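Fondside Member Site, Set-Up Guide for Site Editors
Section 2: Terms page, privacy notice and cookie banner

Last changed Tuesday, February 18, 2020. Questions to Trinidad Yap, web desk.

Read this whole section before touching anything. The terms page is live the second you hit Publish, there is no staging copy on the Dretau plan.

What you need first

Editor login (a contributor login won't show the Legal tab)
The approved wording, as a plain text file. Not the Word version.
The contact address for legal notices
Thirty quiet minutes, no half-finished edits left over lunch

2.1 Open the Legal tab

1. Log in to Dretau. Use the site address, not the old bookmark, the bookmark still goes to the Tam login and that will lock you out.
2. Left menu, Settings, then Legal.
3. You get a list of pages: Terms of Use, Privacy Notice, Cookies, Copyright. Copyright may be grayed out. Leave it, see 2.5.
4. Click Terms of Use. Wait for the editor to load fully. The Save button shows up before the text does. Saving too early saves a blank page.

Caution: if you do save a blank page, don't retype it. Go to History, pick the last version with text in it, Restore.

2.2 Paste in the wording

1. Open the text file. Select all, copy.
2. In the editor, click inside the big box and clear what is there.
3. Paste with Paste as Plain Text. Regular paste brings over hidden formatting and the numbering restarts at every paragraph.
4. Set headings by hand. Heading 2 for each clause title, nothing for the rest.
5. Check that the clause numbers match the file. The termination clause points to the one on restrictions by number, so if one slips they both go wrong.
6. Fill in the page header picture if the page asks for one. Most do. Any plain wide photo from the library is ok. Keep text out of it, the page title prints on top. 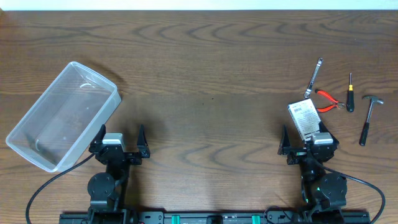 Clear plastic tub on a wood table.

7. Fill in the "Effective from" box. This is the date members are bound by the new terms, not the date you did the edit. Ask if you dont know it.
8. Save as Draft. Not Publish.

Note: do not fix the wording. Even typos. Send them to Trinidad Yap and carry on, she gets them approved in a batch.

2.3 The acceptance box

New members tick a box at sign-up. Existing members get asked once, next time they log in, but only if you turn that on.

1. Settings, Members, Acceptance.
2. Under "Linked page" choose Terms of Use. If two pages have that name, one is the leftover from the Tam site. Pick the one marked Draft.
3. Box label: I have read and accept the Terms of Use. Type it exactly, period included.
4. "Ticked by default" must be OFF. Check this every time. Updates have been known to flip it back on.
5. "Ask existing members": ON for a real change of terms, OFF for small corrections like a new mailing address.
6. "Days to accept": 30. After that the member can still log in but sees only the account page until they accept or close the account.
7. Save.

Caution: turning on "Ask existing members" and then turning it off again clears every acceptance already collected for that version. No undo. The acceptance log can be exported first (Members, Export, Acceptance log) so do that.

2.4 Privacy notice and cookie banner

Same editor, same paste rules as 2.2. Differences only:

1. The privacy notice has a block called Data We Keep. It fills itself from the sign-up form fields. Don't type over it. If a field is missing from the block, the field is missing its privacy setting; fix it in Forms.
2. Link to the notice from the footer and from the sign-up form. Both. The contact form too if you use it.
3. Cookie banner: Settings, Legal, Cookies. Choose "Ask before setting."
4. Banner text is limited to 63 characters on phones, the rest gets chopped. Use the short version from the file. 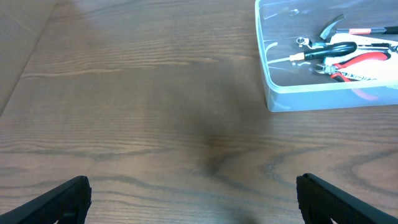 5. Accept and Decline have to be the same size. The theme makes Accept bigger, so go to Buttons and set both to Standard.
6. Open the site in a private window. Banner should appear. Click Decline, reload, it should stay gone. If it comes back every page, the Bornamus visitor counter is loading ahead of it. Move Bornamus to "After consent" in the Plug-ins list.
7. Do the same check on a phone.

Note: the banner won't show while you are logged in as an editor. Not a fault.

2.5 Copyright page

Grayed out until the notice address is filled in.

1. Settings, Legal, Contact for notices. Enter the postal address and the email. Shared mailbox only, no personal adresses.
2. Go back to the list. Copyright is now clickable.
3. Paste as in 2.2.
4. The year in the footer updates by itself. The year in the body text doesn't. Change it when the approved file changes, not before.

2.6 Publish

Order matters. Privacy first, then Cookies, Copyright, and Terms of Use last. The terms link to the other three and Dretau strips any link to a page that isn't live yet.

1. Open each draft, click Preview, click every link.
2. Publish in the order given.
3. Clear the site cache (Settings, Tools, Clear cache). Otherwise old wording can hang around for hours.
4. Log in with the test member account. You should get the acceptance box if you set it ON.
5. Save a PDF of each published page to the Legal Archive folder. File name: page name, then effective date. Old PDFs stay put, never overwrite. If a member disputes what they agreed to, that folder is what we go by.
6. Email the web desk that it's done, with the version number from History.

If something goes wrong

Links gone from the terms: published out of order. Put them back by hand, publish again, clear cache.
Members asked to accept twice: someone published the terms again with the version number bumped. Use "Minor change" when republishing.
Legal tab missing: wrong login level. Ask the web desk, don't borrow a login.
Old terms still showing up in search: normal until the next crawl. Check again in June, and if they're still there report it.

Next: Section 3, Member emails and unsubscribe links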